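*Notes for Session 8, Packing and Parcels. Mostly what I said out loud on Sunday, plus the bits I forgot.*

Okay, so last time we did cartons and I promised we'd get to soft packages, which I like a lot more than cartons (sorry, cartons). A soft package is anything that won't hold its own shape: mailer bags, refill pouches, a pair of socks in thin plastic. They're light, they're cheap to send, and they make a packing bench much harder to run.

## Measuring something floppy

A box has three sides you can measure and you're done. A bag has whatever sides you gave it when you put it down. Wing-yan Sin ran this exercise with the June group: everyone got the same bag of Kustska dish towels and wrote down the length, and the answers were all over the place. Same bag!

The house rule for this course:

- Lay it flat, label up.
- Push the air to one end with the side of your hand. Don't squash it.
- Line up one corner with the start of the scale, then read the far edge.
- Write down the longest reading, even if it's only a stray fold of plastic.

That last one always gets an argument. Mawar Hidayat argued it with me through most of the coffee break, and her point was fair -- a fold of plastic weighs nothing and bends out of the way. But the carrier will charge you on the longest side if it catches on something, so I write down the longest side.

## How I like a bench laid out

You want the measuring spot in the middle, where your hands already are. Crate on one side, belt on the other, and nothing parked in between. If you have to reach across the crate to get to the belt, turn the whole thing around before you start a shift, because you'll do that reach 2,000 times and your shoulder will let you know.
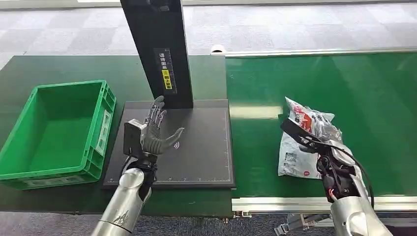
The other thing about layout is the crate itself. I angle mine a little toward me so I can see the bottom of it, and I keep the label side facing out so whoever swaps it can read it without picking it up. At Tostholm they set them dead square to the table edge and it looks lovely, and then everybody bends sideways to see in. Try both for an hour and keep whichever one your back prefers.

## Crumpled packages

Crumpled is fine! Crumpled isn't damaged. I see new packers set aside perfectly good pouches all day long. What you're looking for is a split seam, a pinhole near a corner, or a label so wrinkled the code won't read. For the label, smooth it from the middle outward with your thumb and try again. After 2 failed reads it goes to the side shelf and you move on.

Grip matters too. Pick up a soft bag by the body, with your whole hand, and leave the top seal alone. Lifting by the seal is how the Trostska coffee bags ended up on the floor in last term's practical (138 of them in the batch, and I swept up a good share).

## For next time

Read the Chu handout on void fill, the first half only. Bring one soft package from home, anything you like, as long as it's closed. We'll measure them all, swap, and measure them again.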